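Milmont Flour Sack Towels, Pack of 12

Home > Kitchen > Towels and Cloths

We have carried a lot of kitchen towels over the years, and the Milmont is the one we keep taking home ourselves! It's a plain cotton flour sack towel with a flat hem on all four sides and a hanging loop in one corner. The weave is thin enough to strain yogurt through, and yet it will dry a full rack of dishes before you need to reach for a second one.

New towels come out of the pack a little stiff. Wash them once in warm water before you use them, and skip the fabric softener, which coats the cotton and makes it push water around. After three or four washes they really come into their own: soft, a bit rumpled, and wonderfully thirsty.
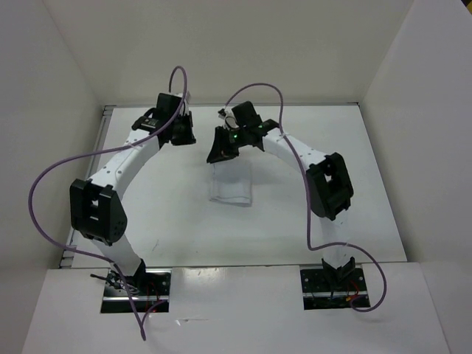 They also take up very little room. A dozen will sit in a shallow drawer next to the silverware, and if you stand them on edge you can pull one out without wrecking the rest (we do it this way in the shop and it has held up through some very busy afternoons).

Good for drying glasses, covering rising dough, wrapping washed lettuce, lining a bread basket, or wiping down a counter when the paper towels have run out again. Bakers tell us they love them for rolling up sponge cakes. Dust the cloth with powdered sugar first.

Details
Material: 100% cotton
Size: 25 x 25 inches
Color: White
Pack: 12 towels
Care: Machine wash at up to 60 °C (140 °F), tumble dry low. Bleach is fine now and then. Expect some shrinkage in the first wash.
Imported by Prustimport

Also in this line
Milmont Bulk Box, 50 towels, same cloth and same hem, packed flat
Boros Waffle Towel, heavier and slower to dry, lovely for hands
Ternska Linen Cloth, for crystal and anything else that shows lint

Stock note, Aug 24, 2020: The 12 packs are back! We ran out in June and the new shipment has the longer hanging loop that so many of you asked for. It fits over a regular cabinet knob now, and over most oven door handles if you have the kind with a gap at the end. The bulk box still has the short loop until the old stock is gone.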